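Paper bags, rolled down
Gallery – packing and sorting at Trolside
4 June 2018

These are from the packing table at Trolside, where we make up small orders for Ballby and the Plattner shop. The subject is brown paper bags, which we have used in place of plastic tubs since February. Several readers asked how we get a bag to stay open on its own, so I have put a couple of close views on the page with some notes.

The bags are plain kraft paper and come from Vurska in bundles of 200. They are sold as carrier bags without handles. For the table we open one out, push the base flat, then roll the sides down and outwards until there is a low wall all the way round. It takes a minute or so to do properly. A new bag is stiff and tends to spring back, and one that has been crumpled a few times sits much better. 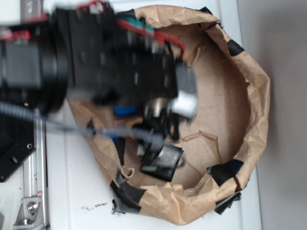 Kraft paper bag with the rim folded outward, on the white table. The side on the right stands a bit higher.

The rolled shape is wide and shallow, which suits small items. You can get a hand in from any side and see what is at the bottom. We tried leaving the bags at full height at first and things got lost in the corners.

Harsh Dubey does most of the rolling. He folds the first turn quite deep and then works round in short pinches, so the rim ends up rough and wrinkled. I used to fold mine in neat straight turns, but those opened up again by the afternoon. His stay down.

Size matters less than I expected. We have the 17 cm base and the 19 cm base, and either will do – the larger one needs an extra turn or it sags.

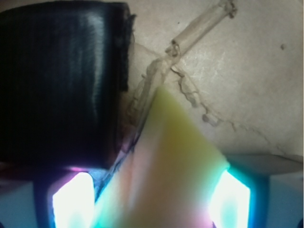 Kraft paper marks easily. Every crease leaves a line, and after some use the surface goes soft along the folds and starts to fray. Small scuffs do no harm. Once a tear reaches the base we flatten the bag and use it as padding in the outgoing boxes, and after that it goes in with the paper recycling.

A few things we have found out along the way:

Roll outwards. Rolled inwards, the paper catches on whatever you are lifting out.

Put something in the bottom while you shape the sides. A tape roll is heavy enough.

Keep the bags away from the sink end of the room. Damp paper will not hold a fold.

Do not staple the rim. We did this with 2 of them and the staples came out in the orders.

The Ballby orders go out in the same bags, unrolled and with the top turned over twice – pictures of those will go on the next page, along with the shelf where the flat bundles are kept.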